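Buy the spares before you buy the robot

27th February

Every February the same sort of spreadsheet lands on my desk. Someone wants a robot, the robot has a price, and the price has a line to itself in bold. Underneath comes a second line called "accessories and sundries", and in that line is a number that was plainly made up on the way to the meeting.

I have been planning equipment purchases at Dosesach long enough to have filled in that second line badly myself. When we bought the Makon arm I put down 100 pounds for sundries. By the end of the first year we had spent 2215 on them, and the arm had stood idle for 23 working days while we waited for parts that cost less than a decent lunch.

My view is simple. A budget for a robot should start with the things that wear out, get dirty or get trodden on, and only then move up to the machine.

Take fingertips. A hand with rubber tips is a hand that will need new rubber tips. How soon depends on what you ask it to pick up and what sort of surface it works over, and no brochure can tell you that. The same goes for fabric covers. They are a sensible thing to have, but they need to come off for cleaning, and while they are off the robot either stops or works without them. Buy two sets. The second set looks like waste on the order form, and it will be the first thing you are glad of.

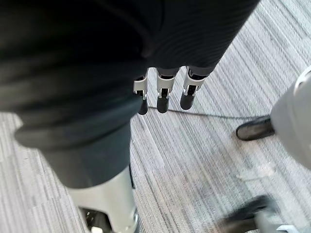

Then there is the floor. I have sat through long discussions about payload and reach in which the floor was never mentioned at all. Carpet tiles are common in offices that have been turned into labs, and they can be lived with, but somebody has to decide where people will walk and where the cables will go. A thin cable lying loose on a carpet is a cable that will be stepped on. Cable covers cost very little. A new cable, with a technician's visit to find out which one has failed, cost us a good deal more.

The usual objection is that a buyer can't know in advance what will wear. That is partly true. When we asked Tehrani for a spares list with their quote they were slow to send it, and half the items on it we have never needed. But a list that is half right is still far better than a round number in a box. We priced it, added a second set of covers and a box of fingertips, and came to 3910. The finance people didn't like it. They liked it more than being asked for the money four separate times, which is what happened with the Makon.

I would go further and say that a supplier who won't give you a spares list should not get the order. At Stovow, where I worked before, we bought from a firm that sold everything as one sealed unit. It was a good price -- and the whole hand went back in a crate each time a joint pin came loose.

If the total is then too high, buy a smaller robot, or put it off until next year. Don't get the total down by cutting the second line. It is the easiest line to cut, and you will be paying it anyway, in small orders with next-day delivery on top.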